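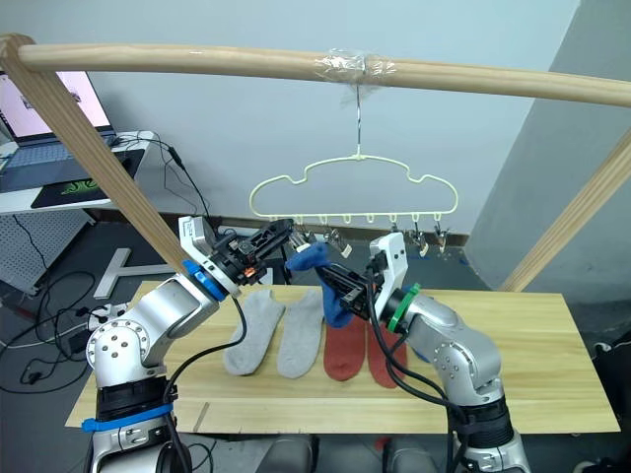
Two grey socks, two rust-red ones and a clip hanger on a wooden bar.

I have been told three times this year that I need a sock hanger. The last time was in March, from Grethe Vestergaard, who writes the household column I read every Wednesday and argue with over my toast. Her case is that socks dry better when hung singly from clips, that pairs stay together, and that the whole lot can be carried indoors when it rains.

The last point I grant her. I live in Raserthorpe, where the washing comes in more often than it goes out. The rest I doubt.

Take the pairs. A sock doesn't get lost on the line. It gets lost in the corner of a duvet cover, or down behind the machine, or in the sleeve of a jumper that then goes into a drawer until autumn. By the time you are standing there with a clip in your hand the damage has been done. All the hanger gives you is a good view of the odd one.

Then there is the work. A sock over a radiator takes a second. A sock in a clip has to be found, shaken out, turned the right way and held up with one hand while the other pinches a spring the size of a bean. I did a full family wash this way for a fortnight, on a Desosari hanger borrowed from my sister, and 14 socks took me 13 minutes. I know I'm slow. I was also cross, and the clips swing about when you want them to stay still.

Some of these hangers are very pretty, I admit. The cream one with the bumpy top, like a child's drawing of a cloud, would cheer up any back kitchen. But its hook is taped to the bar, and that tells you something about hooks. Mine slid down to the low end of the rail whenever I touched it, and I ended up tying it with string.

Vestergaard says clips leave no marks if you fasten them at the toe. Others swear by the cuff. I tried both and found a small pinched ridge either way, which vanished once there was a foot in the sock. So that quarrel can be dropped by both sides – it has gone on in her letters page quite long enough.

What I would keep is the flat surface. Laying the socks out in a row on a board before you hang anything is sensible, and it costs nothing if you own a table. You see at once what matches. After that I put mine over the airer, two to a rung, and go and do something else. My sister has her hanger back and uses it for gloves.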